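Cuaderno de taller – 19/10/2020
Fluencia en marcos nervados, lotes Graltach y Ajayi

Sigo con lo pendiente de la semana pasada. Bello terminó de cortar las probetas de los dos lotes y las dejó acondicionando desde el viernes. Las del lote Ajayi salieron con rebaba en un canto; las he repasado a mano con lija fina y he apartado dos que tenían una marca en la zona calibrada.

Módulo a flexión, media de cada lote: Graltach 1.890 MPa, Ajayi 2.122 MPa. La diferencia es mayor de lo que esperaba para dos materiales con la misma ficha. Areti cree que el Ajayi lleva algo más de carga mineral. Le he pedido que queme una muestra y pese las cenizas antes de seguir discutiéndolo. 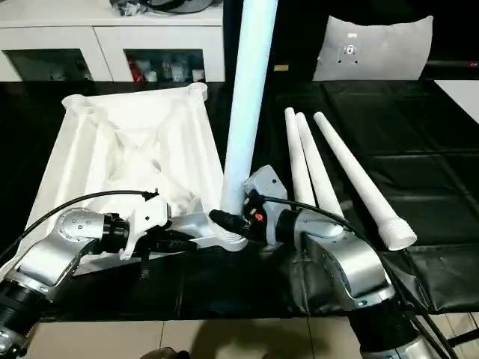
Marco blanco con nervios cruzados y alojamientos redondos en las esquinas; el tubo, en vertical.

Del cálculo: con nervios cruzados en diagonal la rigidez a torsión mejora bastante, pero los cruces acumulan material y ahí aparecen los rechupes. Vimala propone bajar el espesor del nervio a la mitad del de la pared y subir la altura. Sobre el papel la flecha queda casi igual. Falta ver si llena bien el molde, que es lo que dio guerra en la pieza Vurncombe.

Ensayo de fluencia: 800 N en el centro, apoyo en las cuatro esquinas, reloj comparador por debajo. He puesto a cero después de colocar la carga, mal hecho, así que la flecha instantánea de la primera pieza no vale. La segunda ya va bien medida. Lecturas al minuto, a los diez minutos y a la hora; luego una por la mañana y otra por la tarde.

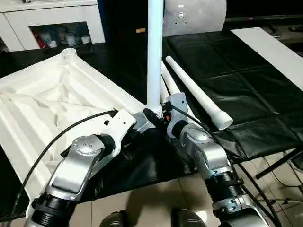
La temperatura de la sala subió tres grados entre la lectura de la hora y la de la tarde – alguien cerró la rejilla del techo. No corrijo nada de momento, lo dejo anotado. Si mañana la curva da un salto en ese punto, se repite con la pieza en la cámara climática. Chidubem la tiene reservada hasta el miércoles por la tarde.

Sobre los alojamientos: el ajuste cónico aguanta mejor que el cilíndrico cuando la pieza relaja, porque la propia carga lo vuelve a cerrar. El problema es la grieta en el borde si el ángulo es muy abierto. Dibujar dos variantes y pasárselas a Jiro para presupuesto.

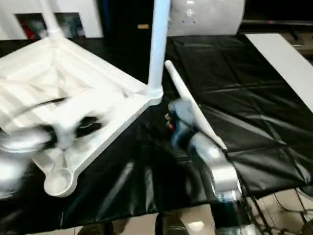 Brenda pregunta si llegamos a tener el informe en noviembre. Le he dicho que los datos de flexión sí, los de fluencia dependen de la repetición.

Pendiente:
Cenizas del lote Ajayi (Areti)
Pedir otro comparador, el viejo se engancha al volver
Revisar la ficha del Graltach, la nuestra no lleva número de revisión
Etiquetar las probetas apartadas para que no acaben mezcladas con las buenas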